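Okay, notes for the session on containers, lids and pouring. I talk faster than anyone can write, so I've typed up what I said at the counter and added a few bits I forgot. Bring this with you next time, because we'll be going back to the volume exercise and I don't want to spend the first ten minutes hunting for spare copies.

We started with the question I always start with, which is what you reach for when you want to give water to someone else. Most of you said "a bottle," and fair enough, you all had one on your desk! But a bottle is made for one person and one mouth. A pitcher is made for sharing, and everything about its shape follows from that – the wide body, the handle off to one side, the lid you can get off without a fight.
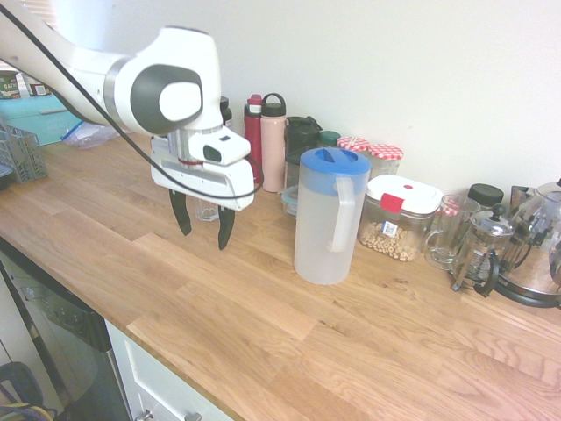 Department of Household and Consumer Studies, Flokarville College

So, the family of things along the back wall. I sort them by what the lid has to do, and you can use my sorting or come up with a better one (I'd love a better one).

Drinking bottles. The lid has to seal and still be quick. A carrying loop, like the one on the pink bottle, is a nice thing to have until you try to fit the bottle in a cupboard, and then it's one more part sticking up.

Storage jars. The lid only has to seal. The red-and-white gingham ones are the classic jam jar look, and people keep them for years after the jam is gone. I've got a whole shelf of them at home and I'm not sorry. Check the inside of the lid before you reuse one, and if the coating is scratched or there's rust at the rim, out it goes.

Food boxes. Clip-on lids and press-on lids behave very differently once they get old. Clips tend to crack at the hinge. Press-on lids warp, usually after too many hot washes, and then one corner pops up every time you push down the opposite one. You know the one I mean.

Pitchers. The lid mostly keeps things out, and how well it stays on while you pour depends on the make. Test it over the sink with cold water first, please, before you carry it to a table full of people.

Now the measuring part. Take your own glass from home, fill it the way you normally would, and pour it into a measuring cup. Write the number down. For the worked problem we said the glass holds 300 ml and the pitcher holds 1000 ml. That gives you three full glasses with 100 ml left over, so a table of four is already one glass short. If you pour 250 ml each, it works out even. Lots of you divided correctly and then stopped there, but the thing I was after was the next step: do you pour less, or do you get up and refill? Write a sentence on that too.

A word about where you set glasses down. If you've put a board on the counter, the edge of the board is a step, even if it's a very thin one, and a glass placed half on and half off will rock. Keep the glass fully on one surface or the other. Same goes for folded towels, trays with a lip and the join between two tables. And don't trust a heavy base to save you – it helps a bit, but I've seen plenty of heavy ones go over.

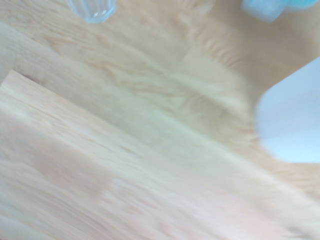
Hiba Tarawneh wrote to say that in her house the ridged glasses are the only ones anybody picks up with wet hands, and could grip please go on the list of things we compare, next to volume and stability? She also thinks tall glasses should lose points for being awkward to wash.

Yes to both! I've added grip and washing to the comparison sheet, so you now have two extra columns. Fill them in for at least three things you own. If you've already handed in the old sheet, Annick Leclerc has it and will give it back to you.

On to handles, which is where we ran out of time. A handle on the side means the weight hangs away from your hand, and your wrist feels it more the fuller the pitcher gets. Water is easy to work out, 1000 ml weighs a kilo, and you add the pitcher itself on top. Try lifting yours by the handle when it's empty, then with 400 ml in it, then full, and notice when you start wanting your other hand underneath.

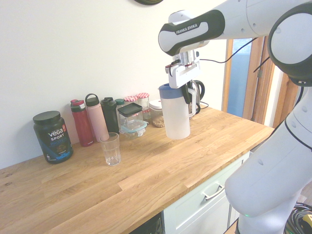 For most people that second hand shows up somewhere past halfway, and there's no shame in using it. Eugénie Sabatier asked in class if a thinner handle is always worse. I'd say it depends on your hand. What bothers me more is a handle set too close to the body, so your knuckles press against the side, and that's unpleasant with anything chilled.

Kettles are next week. Read the Bailly handout, pages 1 to 6, and skip the bit on descaling, we'll do that together. Sheets go in the tray by my door by noon on 22 May 2026.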